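# How to tour an age-restricted community before you put down a deposit

Call the sales office first and ask for a resident's name as well as an agent's. At Chala, ask for Jong-dae Sung.

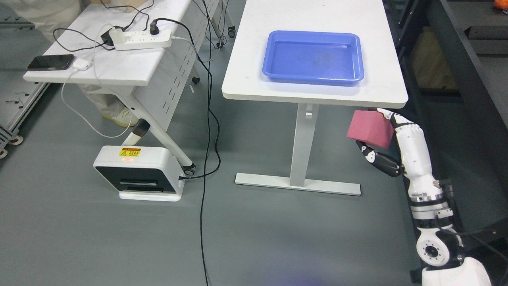
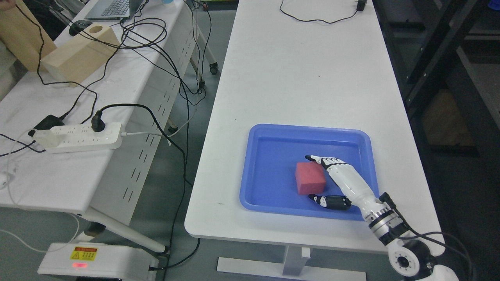

1. Get the age rule in writing. Many places need only one person per household to be 55 or over, and some limit how long grandchildren can stay.
2. Ask for the monthly fee and what it covers. Ours is $358 and includes mowing but not water.
3. Go at least 2 times, once on a weekday morning and once after dinner.
4. Find out how many homes are finished. Chala had 84 when we signed, and the pool opened in May.
5. Read the resale rules before you pay anything. Plonovis, the other place we looked at, wanted 3 months' notice.

Bring a tape measure for the garage.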